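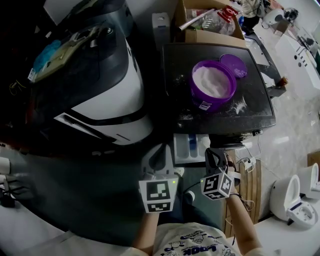
I have never trusted a recipe for play dough that calls itself mess-free, and I don't trust a lidded tub that promises the same thing about powder. My feeling is that fine white powders should be bought in the smallest amount you can stand to run out of, kept in something boring, and scooped over a surface you have already decided to clean. Everything sold on top of that is decoration.

I should say what I mean by powder. Flour, cornstarch, plaster, baking soda, laundry booster, the dry stuff that turns into modeling compound when you add water. They are different in every way that matters to a chemist and nearly identical in the way that matters to whoever wipes the table. They get under the lid and they cling to the scoop. On a dark surface they show up like chalk, and on a pale one they hide until somebody leans in them wearing black.

The storage business has noticed this and has been selling us tubs. Pitley makes one with a "clean pour" rim that I used for 11 months, and I can report that the rim collects powder very efficiently. Gomo sells a nested set with colored lids, one color for each use, a system that lasted in my kitchen until the green lid cracked. I don't think either company is lying. I think they test their tubs full and level, with a dry scoop and all the time in the world, and I use mine at six in the evening with one hand already sticky.

Consider the lid, where most of the trouble starts. A powder that has been carried or shaken coats the inside of its lid, and the first thing you do on opening the tub is take that coating somewhere else. Put the lid face down and you print a ring on the table. Put it face up and you have a second, shallower dish of powder, waiting for an elbow. I set mine face up and try to remember it. I don't always.

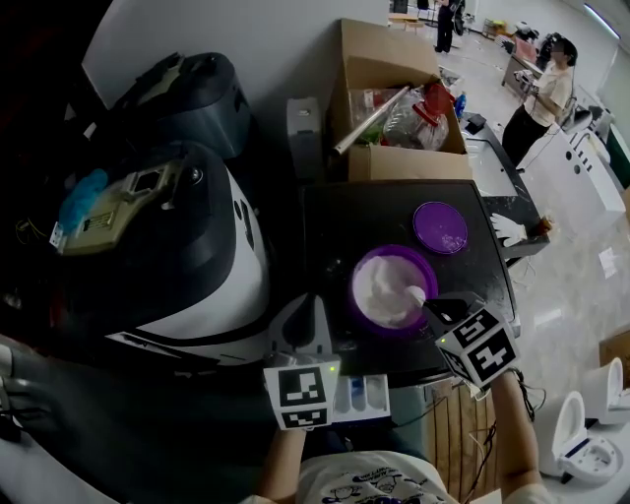 Then there is the scoop. Advice columns love a dedicated scoop that lives in the container, and I have tried to love it too. My objection is that a buried handle is a dusty handle, so your fingers are coated before you have measured anything. A spoon from the drawer is better. It goes in clean and comes out loaded, and then it goes in the sink. The people who sell scoops will tell you a spoon is less accurate, and for bread I'd agree with them, but bread bakers should own a scale and leave the rest of us alone.

What I resist most is the idea that speed is the problem. "Just go slowly," says every guide, as if a slow hand had no crumbs on it. I have gone very slowly and still left a pale trail from tub to bowl. The distance did it. Move the bowl until it touches the tub and you can be as clumsy as you like. It costs nothing, and I suspect that's why there is so little advice about it.

I'd say the same for the height of the spoon. Powder dropped from up high makes a cloud, and the cloud settles on whatever you left out, including the phone and the clean dish towel. 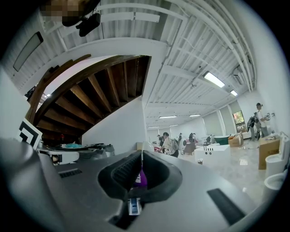

Is a bigger tub worth the lower price per pound?

Only if you go through it quickly and have a place to keep it where the opening is easy to reach. I once bought 27 pounds of flour in a single sack because the arithmetic was lovely. I then spent months moving it, a bit at a time, into containers small enough to use, and every transfer left some on the floor. I never weighed what I lost. It was enough to make me suspicious of the arithmetic.

Cleanup has its own folklore. A damp cloth is the usual advice, and with flour it makes paste, which dries in the seams of the table and has to be scraped out later. I start dry. A stiff card pushes most of the pile to the edge and into a bin, and a soft brush takes what the card leaves behind. The damp cloth comes last, wrung out hard. Vermeulen sells a little bench scraper for this that I have to admit is pleasant to hold, though an old gift card does the same work.

I know there's a case against me. A good tub keeps out bugs and moisture, and a colored one is easy to spot on a crowded counter. Fine. I own 2 of them and will probably own more. I only want the box to stop telling me that I'll never see powder on the table again — I will, by tomorrow evening, and I'll be reaching for the gift card.
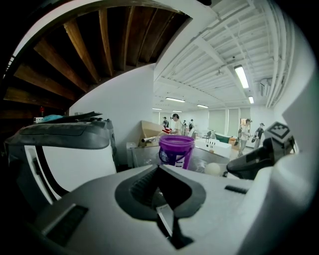 What I would buy

A plain wide tub, low enough that a spoon stands up in it without vanishing. A lid that comes off in one pull. Brerketti has one close to this, apart from a molded pattern under the lid that holds dust in every groove. I'd take it without the pattern, in any color they have left over.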